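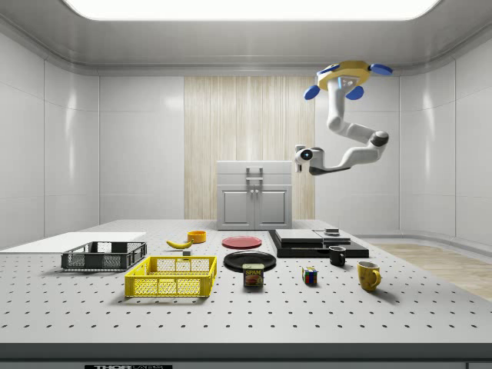 Abb. 4: Die Testszene in der Simulation, Arm an der Decke montiert, Greifer in Wartestellung über dem Tisch.

4. Greifer in der Simulation vergleichen

Bevor ich irgendeinen neuen Greifer an echte Hardware schraube, muss er bei mir erst durch diese Szene. Das spart Nerven (und Finger aus Kunststoff, die sind teurer, als man denkt!). In diesem Abschnitt zeige ich euch, wie ich die Szene einrichte und zwei Greifer gegeneinander antreten lasse: den kurzen Pavness, den ich als Standard benutze, und den Brikero mit den breiteren Backen. Wer Abschnitt 3 übersprungen hat, bitte kurz zurückblättern, die Deckenmontage muss vorher stehen.

4.1 Szene laden

1. Jalenora starten und im Menü »Szenen« den Eintrag »Tisch, gemischt« öffnen. Beim ersten Mal dauert das eine Weile, holt euch ruhig einen Kaffee.

2. Prüfen, ob alles da ist, was ihr zum Greifen braucht. Ich arbeite am liebsten mit der SPAM-Dose, dem Zauberwürfel, der gelben Tasse und der Banane. Die vier sind so verschieden, dass man ziemlich schnell merkt, wo ein Greifer schwächelt.

3. Die beiden Kisten links, die dunkle und die gelbe, als Ablageziele markieren. Rechtsklick, »Als Ziel setzen«, fertig.

4. Den Startwert für den Zufall auf 205 stellen. Ihr könnt natürlich jede andere Zahl nehmen, aber dann bitte bei beiden Greifern dieselbe!

Hinweis: Die Dose steht am vorderen Rand des schwarzen Tellers und überlappt ihn teilweise. Lasst sie für den ersten Durchgang dort stehen. Wenn ihr sie verschiebt, sind eure Werte mit meinen nicht mehr vergleichbar.

4.2 Ersten Greifer einrichten

1. Unter »Endeffektor« den Pavness auswählen. Der Arm fährt dann von selbst in die Wartestellung.

2. Die Schließkraft auf 30 Prozent setzen. Ich habe früher immer mit voller Kraft angefangen und mich gewundert, warum mir der Würfel quer über den Tisch geschossen ist …

3. Die Kamera am Handgelenk einschalten und im Vorschaufenster nachsehen, ob das Objekt beim Anfahren im Bild bleibt. Bei der schwarzen Tasse vor der ebenfalls schwarzen Plattform findet die Erkennung die Kante manchmal schlecht, da hilft ein höherer Kontrastwert.

4. »Testreihe« öffnen, 100 Versuche pro Objekt eintragen und starten.

Achtung: Während die Testreihe läuft, nichts in der Szene anfassen! Jalenora fragt nicht nach und übernimmt jede Verschiebung sofort. Mir ist so eine komplette Nacht Rechenzeit verloren gegangen, und Selma Karagiannis, mit der ich mir den Rechner teile, war auch nicht begeistert.

4.3 Wechsel auf den zweiten Greifer

1. Ergebnisse der ersten Reihe speichern. Wirklich speichern, das Fenster nur offen zu lassen reicht nicht.

2. Szene zurücksetzen und den Brikero auswählen.

3. Den Werkzeugmittelpunkt neu laden. Der Brikero ist länger als der Pavness, mit dem alten Wert fährt er euch glatt in die Tischplatte.

4. Schließkraft, Startwert und Zahl der Versuche genauso einstellen wie vorher und starten.

4.4 Was bei mir herauskam

Bei der Dose lagen die beiden gleichauf. Die Banane mochte der Brikero deutlich lieber, seine breiten Backen verzeihen eine schiefe Anfahrt. Am Tassenhenkel war dafür der Pavness klar besser, da kommt der andere kaum hinein. Teller habe ich mit beiden aufgegeben, die liegen einfach zu flach (Nazmiye Gökçe schwört auf Saugnäpfe, dazu mehr in Abschnitt 6).

Hinweis: Falls die Testreihe mit Fehler 886 abbricht, hat der Nyarko-Regler die Verbindung verloren. Regler beenden, neu starten, im Menü »Testreihe« auf »Fortsetzen« klicken. Die schon gerechneten Versuche bleiben erhalten.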